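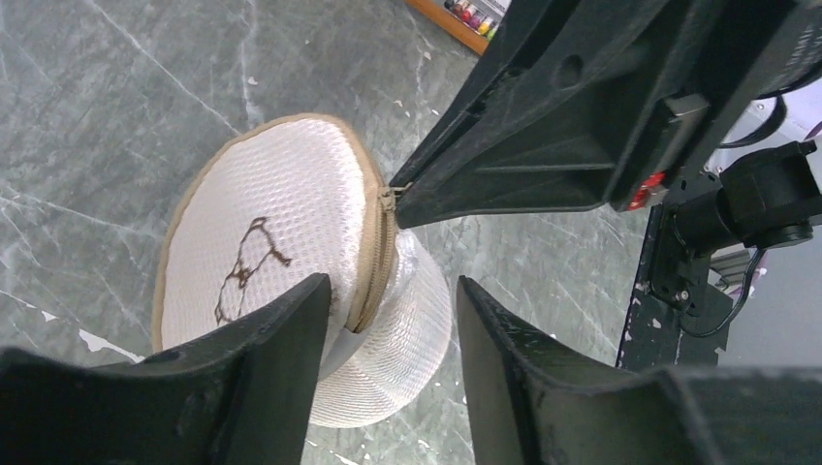
I have ruined more sweaters than I want to admit, so when the owner of Cotwood, the little wash-and-fold on the main street in Jullusdale, said she'd talk to me, I showed up early with a list of questions (and a gray cardigan that now fits my niece).

She took one look at the cardigan and laughed. "Warm water?" Warm water, yes.

She has been washing other people's clothes for 20 years, and she started out with her aunt's two machines and a folding table. "I didn't know a thing. I washed a wedding tablecloth with a red sock my first week. I paid for that tablecloth, 50 dollars, and back then that was groceries!"

So what do we all get wrong? Soap, she said, before I'd even finished asking. "People pour like they're making pancakes. Then the towels get stiff and they think they need more."

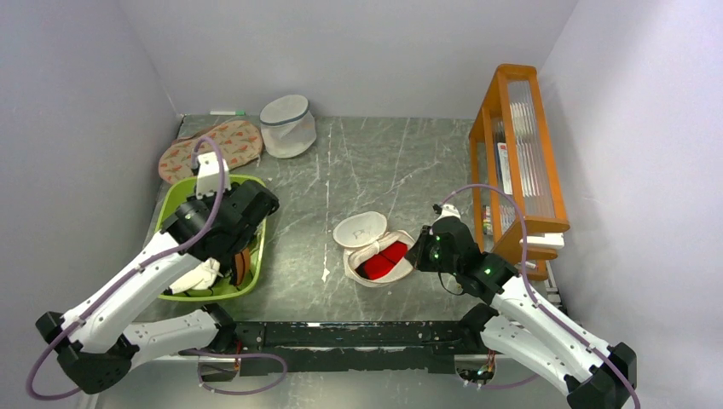

Lime-green tray on a marble-patterned tabletop

I asked about bras and tights and all the fiddly stuff, and she got pretty animated. Zip it up in mesh, hook the hooks first, don't cram it. "If you can't shake the bag and feel things move, take something out." She likes a cool, short wash for those and never the dryer. I confessed that I use the dryer. She closed her eyes for a second.

The shop got busy in April, when everyone brings in their winter blankets, and she was still catching up while we talked, folding the whole time. Does she do her own laundry at home? "Sundays used to be my day for it. Now I let it pile up like everyone else, and my husband does the socks."

She kept the cardigan, by the way. She wants to try stretching it.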